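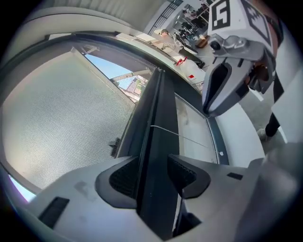 JANDOSWOOD, January 29, 2024 – Drimberg has approved a budget for 218 pairs of hand-held grippers, to be bought in stages up to 2035. The units will be used to record manual tasks in ordinary rooms, starting with the handling of windows. The recordings will be used to train robot arms that the company plans to buy later in the program.

Sarach will supply the grippers and the printed marker cubes. Spare finger pads are priced separately and will be ordered in lots of 1000.

Each operator works with a pair, one gripper in each hand. Planning for a site therefore covers two devices per person, clear floor space and enough power outlets for charging. Cable runs are to be costed at the site survey and charged to the same budget line as the grippers.
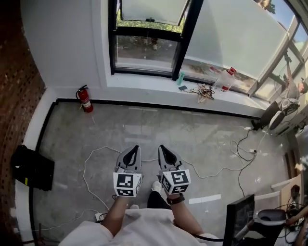
## Staging and cost control

The first order covers 10 pairs. Further orders depend on the measured wear of the pads and on the share of recordings that pass review. Tilting windows were chosen as the first task as they call for both hands, a firm grip on a narrow rail and work above shoulder height.

Robot arms are excluded from the current budget. Drimberg will issue a separate tender for them once the gripper data has been assessed – no date has been set.

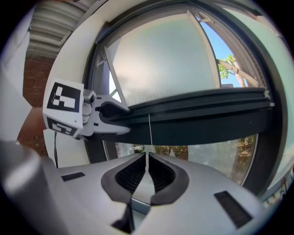 Horgan said that buyers should hold back part of the money for repairs, and that a pad price fixed for the full term would matter more than a discount on the first order.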